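Wynne Swap Table Returns in July, and We Want Your Small Stuff!

June 2019

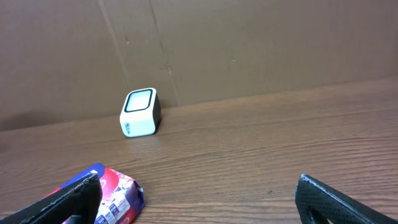

The first swap table was such a hit that we're doing it all over again next month, and this time it gets the big front room at Troddale Hall instead of that drafty corner by the coats. If you missed it, the idea is simple. You bring small things you no longer use, you put them on the table, and you go home with somebody else's small things. No money changes hands and there are no tickets to keep track of.

What I loved most was the mix. A little white cube of a gadget, something wrapped in bright plastic, a tin of mismatched buttons, a travel alarm clock, a jigsaw with (we were promised) every piece. People kept picking things up, turning them over, putting them down, wandering off for coffee and then coming back for them. One set of cookie cutters changed hands twice before lunch!

We learned a few things along the way. Small items do far better when they have some space. When we crammed everything together at the start of the morning, folks walked right past some real treasures. Once we spread things out and stood a piece of plain brown cardboard up behind them, even the smallest bits got noticed, and it cost us nothing but an old box. We'll be doing that on every table in July, so if you have large, flat pieces of cardboard at home, please hang on to them for us. Creases and scuffs are fine.

Chargers were the other big lesson. If you're bringing a speaker, a radio, a night light or anything else that runs on power, please put the cord in a bag and tape it to the item. We ended the day with 13 loose cords and not one clue where they belonged. They are now living in a shoebox at the Nalari coffee counter, and if one of them is yours, do go and rescue it.

Packaged things are very welcome too. Unopened craft kits, party favors, gift wrap and greeting cards all went fast. Leave the wrapping on if it's still sealed, and if you've lost the instructions, a sticky note saying what the thing is will help a lot. For food, we can only take sealed packages with a date that hasn't passed.

Please don't bring anything too big to carry under one arm. Clothes and shoes have their own day in the fall, and Torex Hardware already takes paint and batteries at the back door.

Drop-off opens at 9 in the morning and swapping runs until 2. The hall has stood since 1870 and the front steps show it, so use the side ramp if you're bringing a cart or a stroller. Coffee will be on, and there should be lemon bars again if I can get the recipe to behave.

Whatever is left at closing goes back home with whoever brought it, or into the donation bin by the side door. The July date will be on the hall notice board as soon as the booking is confirmed. Start going through those kitchen drawers!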